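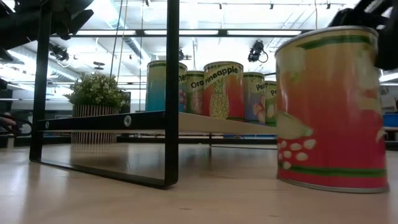
A large can on the tabletop beside a Wavari shelf stand holding smaller cans.

Wiria Introduces Wavari Shelf Stand for Canned Goods in Small Pantries and Shops

Black steel stand with white shelf board is intended for counters, worktables and short runs of store display

Wiria, a maker of storage fittings for kitchens and small food shops, will begin shipping the Wavari shelf stand in January. The stand raises a single row of small cans above the work surface and leaves the surface itself open for larger cans that are awkward to store on a standard pantry shelf.

The Wavari consists of upright legs in rectangular steel bar, a base rail, a crossbar and a white shelf board. Steel parts have a black finish. The crossbar is bolted to the uprights at mid-height and carries the shelf board. All fasteners are accessible from the front, and the stand can be taken apart with the hex key supplied.

The shelf board is 80 centimeters long. It is sized for a single row of small cans with their labels facing forward. Wiria does not recommend stacking a second row on top of the first.

"Most pantry shelving is spaced for the tallest item anyone might put on it," said Mahlet Nigatu, product manager at Wiria. "A small can of fruit then sits under a lot of unused air, and people fill that space by stacking. The cans at the bottom stay there until they expire. We wanted one layer, one row, every label readable from a standing position."

Development of the stand began with a storage survey carried out by the company's design office. Staff recorded the contents of 100 home and shop pantries and logged the diameter, height and position of each can. The survey found 838 cans placed behind or beneath another can of a different product. Large cans were most often kept on the floor or on the lowest shelf.

"The large can is the one that decides the layout," said Dagim Woldegiorgis, who led the survey. "It is heavy and it gets moved often, so it should stand on the table. Once you accept that, the small cans have to go up."

The base rail rests flat on the table and has no feet. Adhesive pads are included for use on soft wood or painted surfaces. Where the stand is used in a shop, Wiria advises fixing the base rail to the counter through the two pre-drilled holes at the rear.

Rated load for the shelf board is 7 kilograms, evenly distributed. The rating applies with the crossbar at any of its positions. Cans should be loaded from the center outward and removed in the reverse order. The board has a smooth surface and may be wiped with a damp cloth and mild soap. Abrasive pads will dull the finish.

A trial of the stand has been under way at Brullar, a grocery and dry goods store that sells fruit and vegetables in cans of several sizes. The store placed stands on its packing table and on the counter next to the register.

"We use the upper row for the small fruit cans and put the catering size on the table in front," said Tsehay Negussie, store manager at Brullar. "Restocking on Thursday takes less time than it did. My one request was for a lip on the front edge of the board, and they have sent us a sample."

The clip-on front lip will be sold separately. A longer shelf board is in testing — no release date has been set — and will require a center support.

The Wavari will be distributed by Texier to kitchen supply stores and independent grocers. Replacement shelf boards, bolts and pads can be ordered individually through the same distributor. Assembly instructions are printed on the inside of the carton.

Retailers interested in a display unit may contact Mal-soon Maeng, trade accounts, Texier. Press inquiries, drawings and sample requests should be directed to Tolera Belay, communications office, Wiria.

About Wiria
Wiria designs and assembles shelving, racks and counter fittings for food storage. Its products are sold to households and to small retail businesses.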